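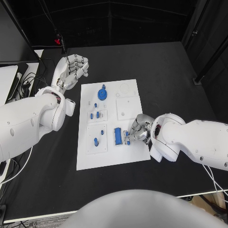
The Long Pew: A Church in Four Parts
Documentary series, streaming and disc
Peson Home Video

Four episodes, 46 minutes each. Director Lucrezia Orlandini spent two years with former members of the Noso Fellowship, a congregation that went from a rented storefront to stadium weekends and then split down the middle over money.

Episodes
1. Storefront
2. The Building Fund
3. What Ettore Signed
4. Sunday After

Interviews with ex-music director Ettore Ferri, former bookkeeper Zsófia Orbán, and reporter Manuela Fontana, who broke the building fund story. Church leadership declined to be filmed. Their written statement runs in full at the end of episode 4.

Formats
Stream, 30 day rental
Stream, buy to keep
Two-disc set, region free, ships in a slim case

Disc extras: 6 deleted scenes, commentary by Orlandini and editor Benjamín Jara on episodes 1 and 3, the full Fontana interview. No extras on the streaming version, sorry, we get asked a lot.

Audio English stereo and 5.1. Subtitles English, Spanish, Italian. Captions for hard of hearing on all episodes. Audio description on streaming only for now, working on the discs.

Not rated. Some strong language, talk of financial abuse and a suicide attempt (episode 3, no reenactment). Probly not one for younger kids.

Group and classroom screenings
Home copies don't cover public showings. Ask for the Rinaldi license, one price per venue, good for a year. Comes with a discussion guide, PDF, printable. Libraries can lend the disc set as is.

Shipping
Orders in before noon go out same day. Discs packed at the Breltirik warehouse. Orders placed in December may take longer, carriers get backed up. Tracking number comes by email, check your spam folder.

Returns: unopened discs within 30 days. Faulty disc, send us a note with the order number and we'll mail a new one, keep the old one. Rentals can't be refunded once you've hit play.

Early copies had the wrong running time on the back cover. Disc itself is fine. New sleeve on request, no charge, just tell us wich address.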